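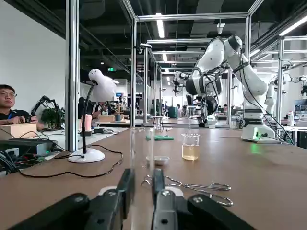
Test tube, with tongs and evaporating dish on the table.

Does a means-tested family payment count income before or after pension contributions?

I am trying to compare two party proposals on minimum income before a local hustings and cannot make the arithmetic agree. The first would top up any household below a set line to that line. The second pays a flat sum to the poorest 18 per cent of households, whatever the gap. Both leaflets say "household income" and neither defines it. One gives a footnote to a costing paper by Brilico, but the paper uses "net resources" throughout and I can't find where the two terms are joined up.

Is there a usual definition? And does the order matter (tax, then pension, then housing costs) if the threshold is the same in both schemes?
Posted by Puton

Bożena Szewczyk
There is no single definition. Three are in common use, and a costing should state which one it has adopted.

Gross income: all earnings, pensions, benefits and investment income before any deduction. Simple to administer, seldom used for a top-up.

Net income before housing costs: gross, less income tax, social insurance, local tax and normally the employee's own pension contributions. Employer contributions are left out altogether.

Net income after housing costs: as above, less rent, mortgage interest and water charges. Capital repayments on a mortgage are usually not deducted.

"Net resources" is most likely the second of these with savings added in some form. Look in the annex for an assumed yield on capital. If there is one, a pensioner household with savings will rank higher in the paper than it would on income alone.

The order of deductions matters where pension contributions get tax relief. Taking the contribution off first lowers taxable income, so tax has to be worked out on the smaller figure. Taking tax off the full gross and then the contribution understates net income for anyone paying in.

A common threshold does not make the schemes comparable. A top-up withdraws one pound for each pound earned below the line unless a taper is stated. A flat payment has no withdrawal inside the group but a cliff at its upper edge. Ask both candidates for the taper rate and the assessment period. Monthly assessment gives quite different results from annual for people with irregular pay.

Morris
Before tax I think. It was when my brother claimed, but that was a different benefit and the rules have changed a couple of times.

Zuvix
Agree with Bożena on the taper. Also check the unit. One leaflet I had through the door in May said "family" on the front and "household" on the back. Adult children living at home are in the household but normally outside the family for benefit purposes, and that moves a lot of people across the line. If the paper was costed on one and the payment is promised on the other, the total will be wrong whichever definition of income they use.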